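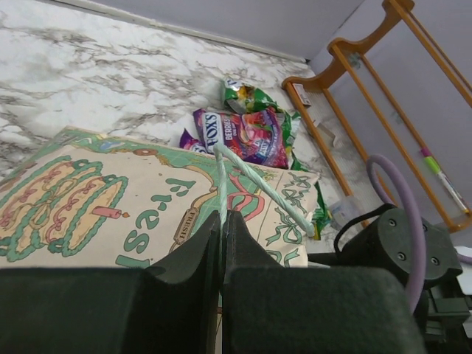
A **paper gift bag** is an open-topped bag made of printed or colored paper, fitted with handles and used to carry and present a gift. It takes the place of wrapping paper or a box, and can be filled, carried and handed over without tape. Gift bags are also given out by bakeries, confectioners and small shops, where the same bag serves as packaging and as a present.

## Construction

Most paper gift bags are made from a single sheet, printed flat and then cut, creased and glued. The sheet is folded around to form a tube with a front, a back and two side panels. The side panels, called gussets, carry a crease down the middle so that the bag can be pressed flat for storage. The bottom is folded in from all four sides and glued into a rectangle. Larger bags often have a loose piece of card laid over the bottom fold to keep it level under weight.

The top edge, or turn-top, is folded inward to make a double layer. On heavier bags a strip of card is glued inside this fold. It stiffens the opening and gives the handles something to pull against. Bags without the strip tend to tear at the handle holes first.

Paper weight varies with size. A small bag for candles or soap may use paper of 120 grams per square meter, while a bag meant for bottles or books is usually closer to 200. Coated paper takes sharper color and resists fingerprints, but it cracks along the folds sooner than uncoated paper. Kraft paper, left brown or printed in cream, is stronger for its weight and hides wear better.

## Handles

Handles are made in several forms:

- **Twisted paper** – strips of paper wound tightly into a cord and glued inside the turn-top under a paper patch. Cheap, stiff, and recyclable with the bag.
- **Twisted or braided rope** – cotton, polyester or a blend, threaded through punched holes and knotted on the inside. Softer in the hand and able to carry more.
- **Ribbon** – satin or grosgrain, threaded in the same way. Often long enough to be tied in a bow across the opening.
- **Flat paper tape** – common on takeout bags and seldom used for gifts.
- **Die-cut** – a slot cut through the reinforced top of the bag, with no separate handle.

Rope handles are sometimes finished with metal eyelets where they pass through the paper. Eyelets spread the load around the hole, but they have to be pulled out before the bag goes into paper recycling, and many shops have dropped them for this reason.

## Printing and decoration

The outside of a gift bag is usually printed by offset or flexographic press before folding. Offset gives finer detail and is preferred for illustrated bags. Flexography is used for long runs with few colors, such as a shop name on kraft paper. Further finishes include matte or gloss film, foil stamping, embossing and glitter.

Designs fall into a few broad groups. Birthday bags show cakes, candles, balloons and wrapped presents. Wedding bags tend toward white, silver and pale flowers. Seasonal bags follow the holidays of the country where they are sold. Bakery and food bags borrow freely from birthday designs, with drawings of tiered cakes, ribbon swirls and bows, and add hand-lettered words such as "Fresh" or "Homemade". Lettering of this kind is drawn to look like brush or marker script and often runs large across the front panel, with a smaller label elsewhere repeating the word in plain capitals.

Borders are common along the top edge, where they frame the opening and cover small differences in how the turn-top is folded.

## History

Paper bags with flat bottoms came into wide use in the second half of the nineteenth century, after machines were developed that could fold and paste them. For a long time they were plain and meant for groceries. Printed bags with handles spread with department stores, which gave them to customers as a form of advertising.

Small regional makers worked by hand long after the machines arrived. The Harnon workshop employed 15 folders at its largest and sold mainly to pastry shops. Its pattern book, kept by the bookbinder Erzsébet Lakatos, lists 13 standard sizes, each with its own fold diagram. The smallest was meant for sugared almonds and had no handles. The largest held a boxed cake and had a cotton rope threaded twice through the top. Cake bags in the Harnon pattern have wide gussets, close to the depth of the front panel, so that the box can lie flat on the bottom.

The designer Jérémie Deschamps later redrew several of these patterns for the stationery firm Pumanance, replacing the pasted handle patches with knotted rope. The Pumanance bags were sold flat in packs of two, with matching tissue.

## Use

A gift bag is generally lined or topped with tissue paper. One or two sheets are placed in the bottom, the gift is set on them, and further sheets are gathered at the center and pushed in with the points upward. A tag may be tied to one handle. If the bag is to be carried any distance, the handles are sometimes tied together with ribbon to keep the tissue from lifting out.

The bag should be wider than the gift by a finger or so on each side. A bag that is too tight splits along the glued side seam, and one that is too loose lets heavy items slide and crease the front.

## Storage and reuse

Gift bags are often kept and used again. They store best flat, with the gussets folded in along the original crease and the handles laid to the same side. Stored upright and open they soften at the corners. Rope handles can leave a dent in the bag below if a pile is stacked under weight, so they are usually turned outward past the edge.

Creases in uncoated paper can be eased with a warm iron through a cloth. Film-coated bags should not be ironed.

Plain paper bags are accepted in most paper recycling. Bags with plastic film, glitter or foil are often refused. Rope and ribbon handles are cut off first.

## See also

- Gift wrapping
- Tissue paper
- Favor bag
- Cake box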